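Blog > Gadgets and Gizmos > Reviews

Search this blog... Go

The Curkent hand gripper, after a fair bit of folding

February 2021

Well, I did say back in October that I'd write up the Curkent kit once I'd lived with it for a bit, and then Christmas happened, and then the new kitchen floor, so apologies to those of you who have been asking (hello to everyone from the Flulcombe makers' group!). It's the hand-held one, two fingers on black linkages, and you hold it yourself and do the job the way you'd like a robot arm to learn it.

I paid 80 pounds for the month's hire, which I thought very fair, and the box came with a little booklet that I read twice and then lost. Setting up took me an evening, mostly my own fault for skipping page five. 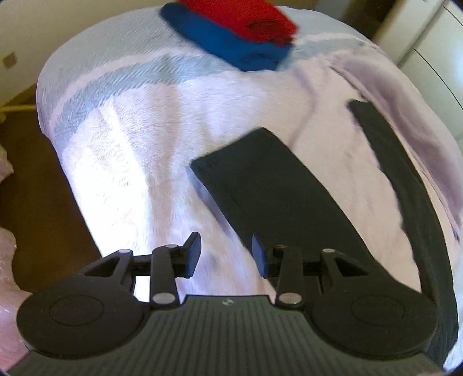

Cloths and towels have been my main test, as I've always hated folding and liked the idea of passing it on to a machine one day. The pads grip thin cotton nicely. Thick towelling is harder going – you need to take a good pinch or it slides away from you – and my wrist did start to grumble after a long go at it. Lina Salameh, who lent me her Inska gripper last year, reckons you get used to the weight, and I think she's right, though I still prefer the Inska's handle.

Would I hire it again? Yes, I think so, and I may even stretch to buying one if they ever bring down the 600 pound price. I'm keeping it until the end of the month, so do leave a comment if there's a job you'd like me to try.

Get new posts by email! Enter your address to subscribe. You can unsubscribe at any time.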